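Using the Shared Fridge Corner
Project report, second part
Meifang Jiang

Our project looked at how the shared refrigerator and the desk next to it are used in the student house on Brullik. In February I sent a short form to residents and kept notes on the corner in the evenings. The budget was 24 dollars, spent on labels and cleaning cloth.

The refrigerator and the long white desk share one stretch of parquet floor. People put their bags on the desk while they sort food, and then leave things there.
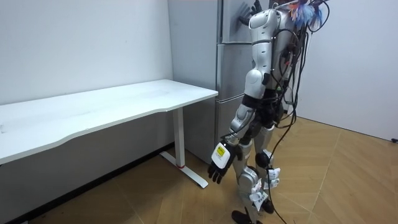

What we changed

We asked residents to keep the desktop bare and to put food away in one trip. Opened food goes in the upper compartment with a name and room number on it. Food with no name is thrown out at 9 p.m. on the last day of the month.

The tabletop is wiped with a damp cloth and mild soap. Two faint dark smudges on the white surface did not come off with soap, and we did not try anything stronger. 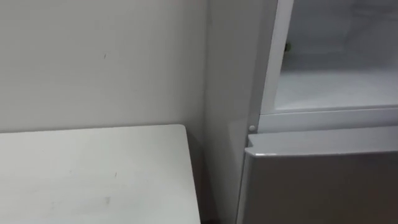
The gap beside the table is harder to deal with. Crumbs collect in it and a broom head does not fit, so the table has to be pulled out. I would add this to the weekly cleaning list and repeat the form next term.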